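4.2 Why the jeans stay

Respondents in Sirkham and Penner parted readily with shirts, less readily with coats, and with jeans hardly at all. Of the 2282 garments logged in the June diaries, denim made up a modest share of what was owned and a remarkable share of what was owned and never worn. Henríquez and Ojeda found the same in their earlier work on hallway cupboards, and put it down to price. We doubt it. Our respondents were quite happy to give away expensive things, provided they had been gifts from in-laws.

The interviews suggest three explanations, and they overlap. The first is fit. A pair that no longer does up is spoken of in the future tense ("those are for after winter"), and the winter in question had, in several households, been and gone more than once. The second is labour. Denim is thought of as cloth for painting, gardening and moving house, so an old pair is reclassified as work clothes and goes back in the drawer. One respondent in Penner had set aside enough work jeans to outfit a small shearing crew. He is a tax accountant. The third is repair, which people intend to do in much the same spirit as they intend to learn Italian. 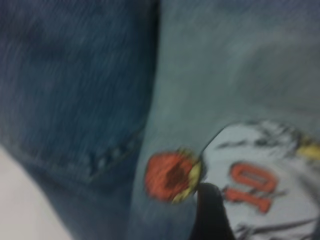

Figure 3. Denim.

Repair deserves a closer look, as it was the explanation respondents liked best. Most could name the fault in a given pair without getting it out: a split inner thigh, a zip that had lost its colour and its nerve, a hem walked through at the heel. Far fewer could say where the sewing kit was. The mending table at Jalton, which takes denim free of charge, reported to us that people often rang to ask about opening hours and then did not come. Singhal calls this "deferred thrift" and treats it as a kind of saving. The household does appear to feel richer for having the jeans. It is also short one drawer.

We coded a garment as retained for repair only where the diary mentioned a specific fault, which excluded 60 pairs described as "a bit gone". Cáceres, coding independently, would have let most of these in, and on re-reading we have some sympathy. "A bit gone" may be as exact as anyone gets at ten at night with a diary to fill in.

Grodimberg was the exception. Households there kept fewer pairs and wore them longer, and the diaries are almost silent on repair. Luo suggests that the smaller dwellings do the sorting on their occupants' behalf - there is nowhere to put a good intention. We take up floor area in Section 4.3.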